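Print this page
E-mail this page

Undus in the simulator: gallery

I've been promising a gallery for Undus since the planner first stopped driving the arm through its own elbow, and I finally sat down on Sunday and picked some renders. Undus is our motion planner for tabletop picking. Ebbe Kvam wrote the first search routine, Estíbaliz Sotomayor did nearly all of the collision checking, and I (Ridwan Pelupessy) look after the simulator, the logs and this page. We work out of one long room in Nurnasbridge and we have a fantastic time doing it.

The simulator is called Skuvever. It runs the same controller code we'd send to a real arm, tick for tick, so when a plan looks wrong in there we take it seriously. Every test ends with a rendered view and a log, and I like reading them side by side - the log tells me which joint got close to its limit, and the picture tells me why in half a second!

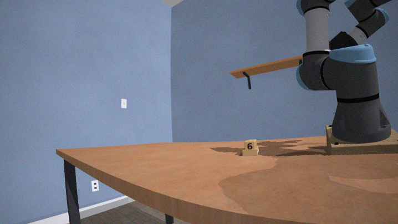 The same arm and tabletop in both renders.

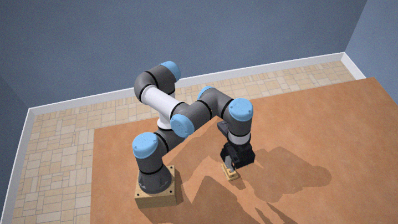

Approach planning is the part I could talk about all day. Getting the arm near a block is easy enough these days, but the final stretch has to come in straight, and the wrist has to sort itself out well before that or the last move turns into an ugly little twist. Estíbaliz changed the cost function in January so that the planner pays for late wrist rotation, and I love what it did. In the second render the gripper points straight down, with a finger lined up just over the raised middle of the block, and the elbow is up high where it can't bother anything. The old version would cheerfully offer us a low elbow and then spend ages looking for a way out of it. We ran 2671 random starts against the new cost and Undus found a plan for all but 16 of them. Ebbe has a folder with those 16 and is working through it with real joy.

Perception is next. So far the planner gets block poses handed to it by Skuvever, which is cheating a little, and Herman Ginting is building the estimator that will replace them. He trains on rendered views and he is very keen on shadows, the bigger and messier the better, so the light moves between batches. His current set has 1441 views in it. The pose error still jumps when the arm hides part of a block, and he wants the planner to know about that, so it can choose a path that keeps the target in sight. Estíbaliz already has a sketch for it on her branch.

One small tooling note for anyone running our code: the replay viewer now scrubs backward (thank you, Herman Hutapea!) and it will open old logs too, as long as they were written by version 73 or later. Press R to jump to the last replan.

More renders when the estimator is hooked up.

Print this page
E-mail this page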